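Plondero bench: two-arm sorting build

Notes and recordings from a two-arm bench put together in a shared workshop. The arms pick up small items and sort them into plastic baskets. Control code is in the rorker folder, recordings in the nustus folder.

Status: working, slow
Last updated: 27 June 2021

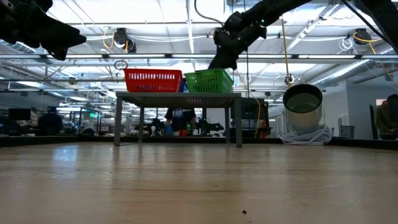 Red and green baskets on the metal stand, arms overhead.

Contents

There are 34 recordings of up to 50 seconds each. 13 have the baskets up on the stand and the rest have them on the tabletop. Joint positions are saved as CSV, one file per arm.

Items

Yellow cards with barcode labels, rubber bands in several colours and small black blocks. Baskets are red, blue and green.

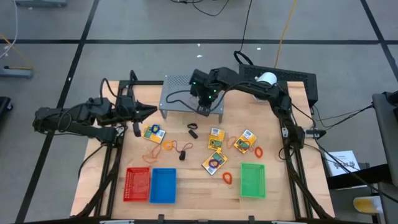

Rubber bands are the hardest thing to pick. A band lying flat often slips out of the gripper, and the script gives up after 5 tries.

Known problems

Left wrist drifts after a long session. Re-zero before recording.
Glare on the wood upsets the colour matching.
Cables can catch on the stand if the right arm swings too fast.

Licence: free to use, please credit Plondero.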